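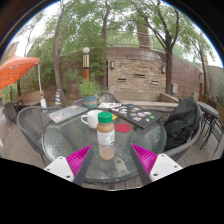
Week six, and we're on to residue: what gets left on a surface after people have sat at it, and how long you have to go and look at it. I know most of you signed up for this course thinking of trenches and pottery, and I promise we'll get to pottery. But I want you to start with ordinary tables. Think of a patio table with a coaster, a white mug and a plastic bottle on it. Take the three away and ask what an archaeologist could say the next morning. A coaster leaves next to nothing, that's its whole job! A mug without one may leave a ring, and a ring gives you a diameter, and a diameter gives you a guess at the vessel. Glass holds a ring until the first rain. Bare wood can keep one for years.

Now, the Prunholm floor. You read the short report last week (if you didn't, it's the stapled one, not the long one). The house had a beaten clay floor, and the diggers sampled it on a grid, 204 little bags of dirt in all. What they were after was phosphate, which builds up where food gets dropped and where animals stand around. I love this kind of work because it looks so dull on the table and then you map it and there's a kitchen.

Three words you need for the quiz:

Primary refuse – stuff left where it was used or dropped.
Secondary refuse – stuff somebody picked up and threw out somewhere else.
De facto refuse – things still usable, left behind when people moved out.

Students mix up the first and third every single year. Ask yourself if the thing was still good. A broken cup by the hearth is primary. A whole cup on a shelf in an abandoned house is de facto.

Back to Prunholm. The high readings were along the north wall, and the report calls that end a byre. I'm not so sure. There's no drain, and the floor isn't worn the way hooves wear a floor. Compare it with Markau, where the drain is plain as day and the readings fall off sharply at the partition. My own money is on food storage, but we'll argue about it in section.

One warning on dates. The house stood for maybe two generations, nearly 4,000 years ago, and the floor was patched at least twice. So one phosphate map is several floors squashed together. Keep that in mind before you write "the family cooked here."

For next time: read the Markau chapter up to the part on roofing, and write 500 words on one surface in your own home. Tell me what's primary and what's secondary. Don't clean it first.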